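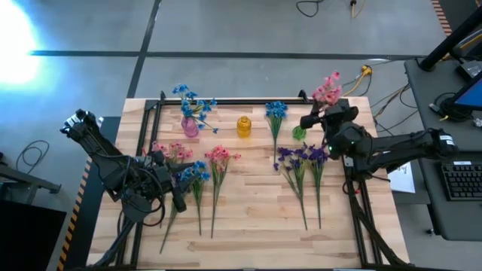
Fig. 1. Two-arm cell, flower stems and small glass vases.

Handout 4: Comparing grippers on thin, light objects

Read the Fasine and Jalstead data sheets before the session. Both give a payload and a closing force. Neither figure tells you much about an artificial flower stem, which weighs next to nothing and rolls when a fingertip brushes it.

What we compare
Same arms, same controller (Irnus), two sets of fingers. The task is to pick up a stem and put it in a vase. Each finger set gets 60 attempts, and a stem that goes in and tips the vase over is a failure.

Points to argue about
Jalstead quotes 249 successful picks in a row. Picks of what? The sheet doesn't say, and a pick is the easy half. The neck of a small bottle leaves far less room for error than a tabletop does.

Look at where the stems lie in Fig. 1. Some have blossoms close to one another, and a wide finger may catch two. Starting layout matters — possibly more than the fingers — so write it down for every run.

The Tavares report claims a clear win for soft pads after 3,000 cycles. The pads were changed partway through. Treat the claim with care.

For your write-up
Report failures by type: missed, dropped, knocked over, wrong stem. A single success rate will be sent back.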